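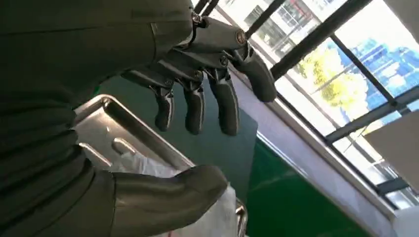 Thumb on the tray, bag underneath. Bay 3, Woron.

14/02/2023
Fiction, by the night desk

Take 4 was no good. I'd closed the fingers too early and the whole log got a red tag, so. Again. Gloves on, headset down, breathe.

The job is parcels. Pick up a bag, get it on the scale, get it off, next. I move my hands and the robot moves its hands, and somewhere in Marnby a machine reads all of it and tries to be me. A hundred good ones a shift is the target — good meaning no drops, no double grabs, no standing there thinking. You can't teach it thinking. They told us that on day one. Hesitation goes in the data same as everything else.

I hesitate a lot. My mother's flat was cleared in March and I packed most of it into bags like these, and my hands remember the give of them, soft stuff pushed into the corners.

So I raise the left palm, the ready pose, and wait for the tone.

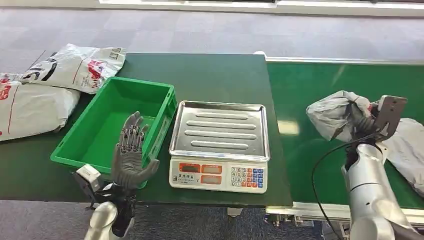
Take 5

Right hand had one already, gray plastic all bunched up. Fine. Green bin waiting. I was thinking about the bonus from Rokside, up to three extra days if the line hit its number, and what I'd do with three days. Sleep. Call the landlord back.

Then a message in the headset, from review. Plain text, no name, they never have names.

WHY DO YOU PAT THEM

I typed back with one finger. pat what

THE BAGS. AFTER SET DOWN. 2396 CLIPS. YOU PAT THEM

I didnt know I did. I really didn't. I asked for a clip and they sent a still from a wrist camera, which was useless, all knuckles and window bars.

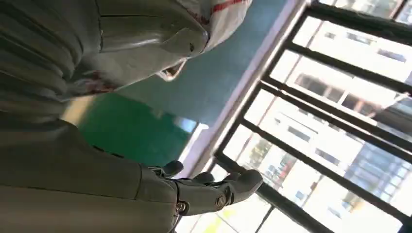
Still: Onishi wrist log, used with permission of the line

I looked at it a long time anyway. There was daylight in it. You forget there's a window, with the headset on, you forget the building across the way with people in it having lunch or whatever they have.

Is it a problem, I typed.

Nothing for a minute. Then: MODEL DOES IT NOW TOO. DELETE OR KEEP?

They were asking me. Four months on this floor and not one person had asked me anything past my badge number. I thought about all those bags going out all over, strangers' sweaters, curtains, somebody's kitchen things. A hand coming down on each one for half a second. Costs time. Half a second by a hundred by however many robots they sell.

The tone went. I hadn't answered. I took the next one, white with the red stripes, big awkward thing, and got my fingers round the fold.
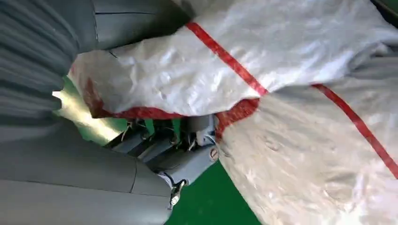
Take 6

Keep, I typed, when I had a hand free.

It didn't say ok. It just put up the next number, and I lifted my palm, and this time I noticed when I did it. Set down, pat. Felt stupid. Did it agian on seven.

We use cookies to remember your place in a story. Accept / Manage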